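How to Find Your Latitude from Polaris

You can work out how far north of the equator you are with a protractor, a piece of string and a small weight. The height of Polaris above the horizon, in degrees, is very nearly your latitude.

Tie the string through the hole at the center of the protractor's straight edge and hang the weight from it. Tape a drinking straw along the straight edge. Hold the protractor with the curved side down. With the straw level, the string should cross the 90 mark.
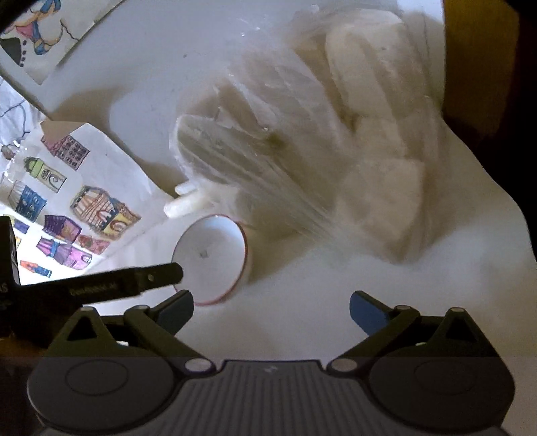 By the Wonden Sky Notes desk
Mar 2, 2024

Go outside on a clear night and find the Big Dipper. The 2 stars at the outer end of the bowl point to Polaris. In October the Dipper sits low in the evening, so pick a spot with an open view to the north.

Look at Polaris through the straw. Let the string settle, then pinch it against the protractor and read the number. Subtract it from 90 -- if your scale counts the other way, use the smaller of the two numbers when you do this.

Take 8 readings, add them up and divide by 8. One degree of latitude is close to 69 miles, so small errors matter. Polaris is also a little off the true pole, by less than a degree, and this method ignores that.

Never sight the sun through the straw.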